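Utdale Library Service
Computer refurbishment at the Skotbridge branch: an update for residents and donors. (Thread)

Our workroom at Skotbridge has resumed its February intake of donated desktop computers. Nineteen machines are being assessed at present. We would like to set out how they are handled and what residents can do to help.

Every desktop is logged at the front counter, given a paper tag and moved to the workroom. Laptops, tablets and printers are not part of this program and should go to the Quintero Road depot, which accepts all household electronics.

The first task is to open the case. Side panels are removed and kept with the machine they came from, along with their screws. Panels from different models look alike on a shelf and rarely fit one another.

Dust is cleared next, beginning with the fans and the vents. Machines that have spent years on carpet take the longest. We ask donors not to vacuum the inside of a computer at home before bringing it in.

Cables are then checked one at a time. A flat data cable can work its way out of its connector by a very small amount and still look properly seated. Each one is unplugged, inspected at both ends and pressed home again.

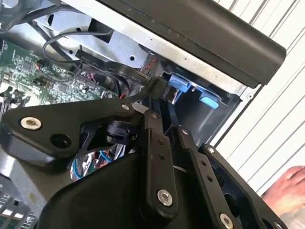
Where a cable is creased or its connector is cracked, it is replaced from stock. Replacement cables are supplied by Valteo under our existing parts agreement, and there is no charge to the person who receives the computer.

The motherboard is looked over under a bench lamp for swollen capacitors, scorch marks and corrosion. A board showing any of these is set aside for recycling. The service does not attempt repairs to the board itself.

Storage drives are treated separately. All drives are removed and wiped before a computer is put to any further use. Drives that cannot be wiped are destroyed, and the donor may request written confirmation.

"Please back up your photographs and documents before you donate," said Heidrun Ammann, Branch Manager, Skotbridge. "Once a machine has been received, we are unable to recover files from it for any reason."

Once reassembled, each computer is left running overnight and checked again in the morning. Cables inside the case are tied back so that they stay clear of the fans – a loose cable against a fan blade is a common cause of noise complaints.

The program's parts budget for the year is $2000. It covers cables, power supplies, fans and thermal paste. Monitors and keyboards are provided from donated stock only, and supply varies.

Residents who hold a library card may apply for a refurbished desktop at any Utdale branch. Households without a working computer are given priority. Applications are limited to one per household.

Gleice Honorato, Digital Access Coordinator, is the contact for schools and community groups seeking more than one machine. Enquiries may be left at the front counter of the Skotbridge branch.

Donations are accepted at the Skotbridge counter until 2 p.m. on days the branch is open. Please bring the power cord if you still have it, and remove any discs from the drive.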